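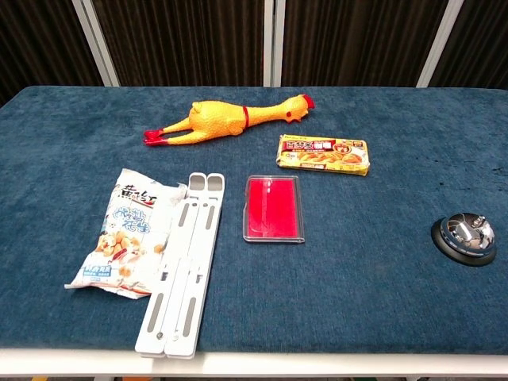 I spent most of August learning to make paste paper, the kind bookbinders once used for covers and endsheets. You brush colored paste over a damp sheet, then drag a comb through it before it dries.

My first batch was cooked wheat starch with Peltix pigment. It went lumpy and I threw out 2 sheets. Aver text paper held up better than the Masanja, which cockled badly.
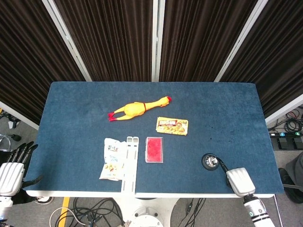

Pattern is the hard part. Old sheets often repeat one wavy line, and mine wander. Color is easier. I want a dark teal-blue ground, close to the cloth on that table, with a little of the rubber chicken's yellow pulled through it — I have mixed the blue twice and it still dries too gray.

Wostard sells a starch that needs no cooking. I have a bag on order and 92 sheets left to use up.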